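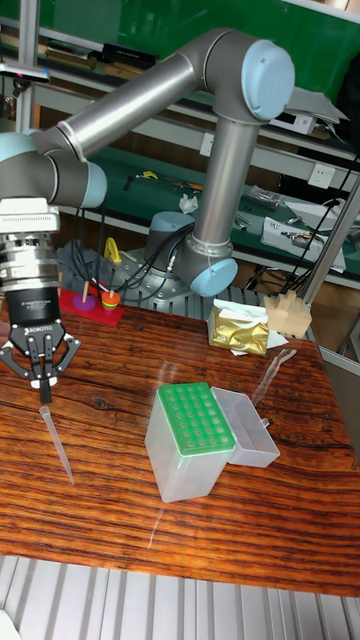
## 3. What we did in the lab

Our club picked the pipette tip job in May, mostly because Salim Mutiso wouldn't stop talking about it (he was right, it's a great task!). You have a tip box with a green rack, you have clear plastic tips, and the arm has to get a tip into a hole. Easy for a person, and wonderfully annoying for a two-finger gripper. We called the project Grulero, and the name stuck before we had a single line of working code.

We collected 387 demonstrations by driving the arm by hand, and I drove most of them, so if the motions look a bit nervous, that's me. The lid stays open the whole time. We let the tips start anywhere on the near part of the table, lying at whatever angle they landed, and we left our other task objects out at the back: the ring toy on its red base, the wooden block assembly, the gold foil package. I wanted the policy to learn with clutter in view, and Salim wanted to skip tidying up, so we agreed pretty fast.

The hard part is seeing the tips at all. They're transparent, the tabletop is glossy with dark streaks in the grain, and in plenty of our recordings even I had to squint to find one (see Figure 2). We tried training on cropped views first and gave up on that after 70 runs, then went back to the full view and saved 1,515 extra stills just for labeling tips. That was a long afternoon, with a lot of snacks.
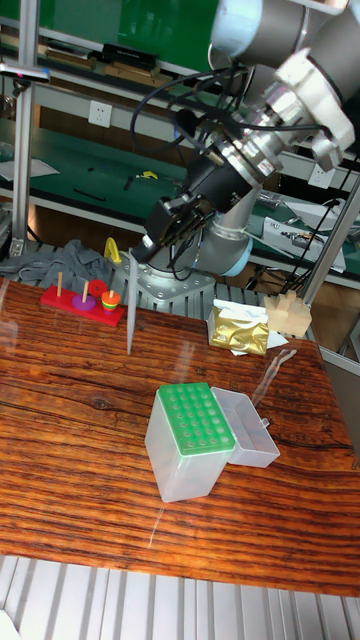
**Figure 2.** Gripper beside an upright pipette, with the open tip box in the foreground.

We also changed how we score a run. At first a tip only had to touch the rack, but that felt way too generous, so now it has to stay in a hole after the fingers let go. Section 4 uses the stricter rule everywhere, including for the early runs, which we went back and scored again.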